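Speaker notes - equipment planning session, Stasdale
Mon 28 August
Povilas Žukauskas, with Dalia Laur on the budget part

Start with who is in the room. Ask for hands: who already owns an arm, who is pricing one, who has been told to "look into it." Skip the company history.

Slide 2. The arm is the part everyone budgets for. At Lunton we put one line in the plan, marked "robot," and it was gone before we got to fingers, mounts, cables and spare screws. Say this slowly. People write it down.

Slide 3. Split the request into two parts. First part is what you buy once: arm, gripper, stand, controller. Second part is what you buy again: finger pads, fittings, brackets, cable ties, adapters. Stusell quoted us 565 dollars for a year of the second part. We spent 828. Don't blame Stusell for this, we gave them the wrong hours.

Slide 4. Small parts near the fingers. Mention that tight spaces decide which fingers you order, so measure before the purchase order goes in. 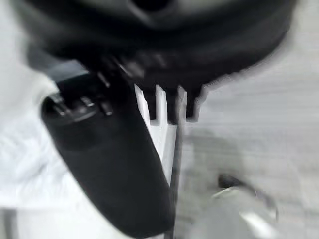

How early should we order spare fingers?

Order them with the gripper, on the same purchase order. Ours took 12 weeks when we ordered them separately, and the shipping was charged again.

Slide 5. Dalia takes over. She covers Lindsay, where the plan was approved in two stages. Stage one paid for one station and the training days. Stage two comes up in November and depends on the hours logged at that station. Let her explain the log sheet, she made it.

If someone asks about leasing: we looked at it and passed - the term was longer than our project. Offer to send the comparison after the talk.

Slide 6. Floor space, power, and who holds the key to the parts cabinet. Keep this short if we are running behind.

Leave the contact slide up. Handouts are on the table by the door, blank budget sheet on the back.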